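My Bun Project, or How I Spent a Semester Watching Dough

Younes Ashour
Food and Community, final project report
Thursday, November 4, 2021

Why I picked this

My grandmother makes bread without measuring anything, and when I was little I figured everyone's grandmother did. So when the class sheet said "choose one food and find out how it is made where you live," I wrote down bread, and then crossed it out because half the class had written bread. Steamed buns were my second idea. There is a place in Tandcombe, two streets from my bus stop, where I've been buying them since ninth grade (pork when I have money, plain when I don't). I had never once thought about how they were made.

My question ended up being pretty simple: why do steamed buns from the same recipe come out so different in different kitchens? I started in June, before the class began, which my teacher said was fine as long as I wrote everything down. I wrote most of it down.

What I read first

The library in Tandcombe has a decent cookbook shelf and I took home more than I could carry. The basics are the same almost everywhere. You mix flour, water, yeast, a little sugar, sometimes a spoon of oil or some baking powder. You knead it until it's smooth, let it rise, shape it, let it rise again for a shorter time, and steam it. Steam can't get hotter than boiling water in an ordinary pot, so the outside never browns the way bread does in an oven. That's why the skin stays pale and soft.

The books don't agree on flour at all. One says all-purpose is fine, another says you need a low-protein flour or the bun will be chewy, and a third says chewy is the whole point and everyone else is wrong. They also fight about whether to start with cold water in the pot or put the buns over water that's already boiling. I decided those two things, flour and starting temperature, would be what I tested at home.

Testing at home

Our kitchen is small and my brother needed it for noodles at all hours, so I kept the plan small too. I used 2 flours and 2 ways of starting the steamer, which makes 4 batches if you do every combination. I made the dough by weight on my mom's scale, same yeast, same sugar, same bowl. The rising I did on top of the fridge because it's the warmest place in the apartment.

Batch one (all-purpose, cold start) was good! A little yellow, but round and springy. Batch two (all-purpose, boiling start) puffed up fast and then sank when I took off the lid, and the tops looked like old raisins. Batch three was the soft flour with a cold start and it was my favorite, fluffy enough that my brother stopped making noodles and ate three of them. Batch four, soft flour and boiling start, came out somewhere between the last two, wrinkled on one side only. I think that one is my fault. I got a phone call and it sat too long before going in.

So I could say cold start wins, and for my kitchen I believe it. But the sinking might have come from me yanking off the lid too soon. When I read back through my notes I saw that I had waited five minutes with the lid cracked open for batches one and three and forgot completely on batch two. If I did this again I would write the waiting time in the table along with everything else, and I'd make each batch more than once. One try per batch isn't much to stand on.

The other thing I didn't control was water dripping from the lid. A couple of the books say to wrap the lid in a dish towel, and with a metal steamer that matters more than with bamboo, which soaks some of it up. I only started doing the towel on batch three. You can see the problem.

Asking around

Drollard Bakery let me ask questions on a slow afternoon as long as I bought something (I bought a lot). The woman at the counter told me their dough rests for less time in summer and they don't go by the clock for it, they press it with a finger. If the dent fills back in slowly, it's ready. I tried the finger thing later and I'm still not good at it. Mine either bounced right back or stayed there like a footprint.

I also put up a little survey in the hallway at school and at the Carside bus station, asking people what they wanted from a bun. Soft won by a mile. A lot of people wrote in fillings even though I hadn't asked, and one person wrote "bigger."

For the money part of the assignment I looked at the sales sheet Clegg Market prints for its suppliers. They sold 2,785 packs of frozen buns last year, plain and filled together, and the plain ones sold better than I expected. I asked if I could get the numbers month by month but the person who keeps them was on vacation and then I ran out of time.

On plain buns

I want to say something for the plain kind. When there's a filling you mostly taste the filling, and you forgive the dough for being a bit heavy. With a plain one there's nothing to hide behind, so you notice if it's too sweet, or if the yeast went too far and it smells like beer. All four of my batches were plain for that reason (also pork costs money).
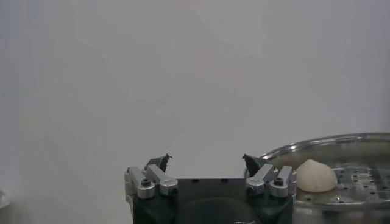

My aunt read the draft and told me I was being unfair to fillings, that a wet filling is harder on the dough than anything I tested, and that if I wanted to know whether my dough was any good I should put cabbage in it and see if the bottom held. She's probably right. She also said my sugar was too low and that yeast wants more help than that in a cool apartment.

I took her advice for one extra batch after the report was mostly written. The cabbage ones leaked. I squeezed the cabbage with salt first like she said, but not hard enough, and the bottoms went gray and sticky. They tasted great and looked awful. I haven't counted them in the results.

What I'd do next

More batches, for sure, and a timer for the lid. I'd like to compare bamboo and metal side by side with the same dough on the same day. I'd also like to go back to Drollard early in the morning when they're shaping, if they'll have me. The counter woman said to come before six and wear shoes I don't care about.

Thanks to my mom for the scale and to my brother for eating batch two.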